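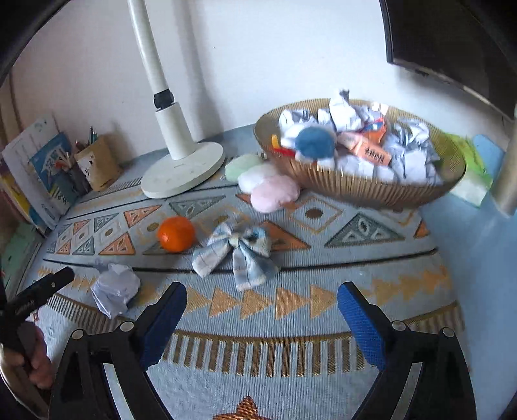 Re: [chores] Can they do a floor yet?

I have been on this list long enough to remember when the question was whether a machine could fold a towel, and the answer was yes, if you gave it an afternoon and your best towel. So forgive me for not throwing a party over the Gelturmont numbers. A floor is a mean test. Look at what's sitting on one rug: a ball of crumpled paper, a small mandarin, a plaid fabric bow lying flat, some pastel pom-pom pads, and a woven basket already heaped with more crumpled paper. Any child can tell you what the paper is. The child may not pick it up, but that's a motivation problem and we have all agreed those are out of scope.

Now to Thulani's message, which I'll take in pieces.

On 20 January 2021, Thulani Oosthuizen wrote:
> The Skunedetti arm made 1,171 pickup attempts on mixed floor
> clutter and got 1,000 of them into the right place. I don't see
> how you can look at that and still say "not yet." My own
> household doesn't do that well, and I have raised them for years.

I read the same report and I'll give them the 1,000. I'd like to talk about the other 171. The report puts 27 of them down as "item altered," and I had to go to the back pages to learn that this means squashed. If a person helping me tidy up squashed that much of my stuff I would thank them and ask them to go sit in the yard.

Fruit is where I'd start. Two black jaws with soft pads on the inside will close on a mandarin just fine. So will my car door. The trick is closing on the mandarin one way and the paper another, because you can crush the paper all you like and it only gets more like itself.

> People keep bringing up flat things. Flat things are solved.
> You pinch the high spot and lift.

Flat things are solved when they have a high spot. I've had a sock beat me. A bow on a rug with a busy pattern is worse, I'd think, since the machine first has to work out that the bow isn't part of the rug. Matlala published a lovely set of trials last winter, all of it done on a plain gray mat. I don't own a plain gray mat. My rugs came from my mother-in-law and they look like a deck of cards went off.

> And sorting is just labels. Trash goes in the trash, food goes
> in the kitchen. A lookup table could do it.

Whose trash? I keep grocery lists balled up in my coat for weeks and I want every one of them. My wife keeps wrapping paper. There's a basket in our front room that any lookup table would empty on sight, and I would then be sleeping next to the lookup table. Then there's the full basket problem. Say the rule is "paper goes in the basket" and the basket is already overflowing. A person mashes it down with a foot. I haven't seen a robot mash with a foot, and I've seen a great many videos.

> The Drernham shop has had one on the parts floor for months and
> they love it.

They do, and I've been over there, and it earns its keep. It moves the same bracket from the same tray to the same rack. It did 327 of them while I was eating a sandwich and arguing with the foreman about football. Then somebody left a glove in the tray and it stopped and waited for a grown-up. I like that machine very much. I'd also point out that the glove was the only part of the day that looked anything like my house.

So my vote is still "not yet" on living rooms and "sure, if you keep your gloves to yourself" on shop floors. I'll change it when one of these arms clears a rug that it hasn't met before, leaves the fruit in one piece, stays clear of the fan, and puts the bow somewhere I can find it again. Doesn't have to be fast. I'm not fast.

Thulani, you offered to bring the Skunedetti people by in February. Do they travel with the arm, or just with slides? If it's the arm I'll leave the front room exactly as it is, no cheating in either direction. If it's slides, we can meet at your place.

Also, could whoever has the towel video please repost the link? The one in the archive goes to a mattress store now.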